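Prullodwood Neighbors Help > Home & Kitchen

White table top gone gray and blotchy, how do I get it even again?

posted by uvby_renter
January 21, 2026

Ok so moved into a place in Prullodwood in May and it came with this big white work table. Used it for everything, dough, mail, kid paint, laundry. Now trying to sell it on and it just doesn't look white to me anymore. Scrubbed it 3 times with dish soap. Nothing sticky left, no crumbs, it feels smooth. Still looks kinda dull and in some light I swear one side is darker than the other. No idea what the top is made of, no label underneath. Don't want to wreck it, paid 189 for it from the last tenant.

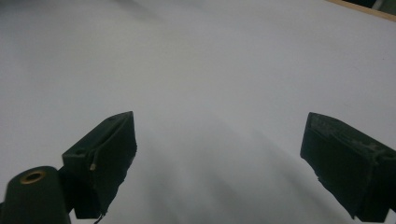 Selling it through the Obeidat swap board and the buyer wants to know if it's stained before they drive over. I keep going back and forth on it. There's a bluish gray look to the white, and it's brighter toward the upper right and a bit dimmer up on the left, so is that the table or my lights?? I have one window and a cheap ceiling bulb. Also is there anything I can wipe on that evens it out, or do I just say "used" and drop the price. Need to answer them tonite if possible.

Wostis_Dan_not_Dan
Lights, I'd bet. Brighter one way and dimmer the other is what a window does. Easy check, turn the table half way round and look again. If the dim part stays on the same side of the room its the light. If it moves with the table its the top.

For the blue gray thing hold a sheet of printer paper flat on it. Paper goes bluish too = your bulb or your phone. Paper looks clean white and table doesnt = table.

If it is the table: warm water, little baking soda, soft cloth, light pressure, rinse twice and dry right away. Soap film makes white stuff look dull, and you said dish soap three times so I'd rinse with plain water before anything else. Do NOT use the green scrub pad. Try a spot near the back edge first and leave it 5 minutes. No bleach till you know what the top is.

And tell the buyer you don't know the material. Better than guessing.

mopbucket315
just use a magic eraser, did mine and it looked fine. might take the shine off a little

fernhall
Careful with the eraser thing, it's a very fine abrasive, and on a glossy top you get a dull patch right where you rubbed. Then it really is uneven. Plain rinse first like the other poster said. Also take the buyer's picture by daylight with the ceiling bulb off, mixed light makes any white look off. I'd knock a bit off the price and be done with it.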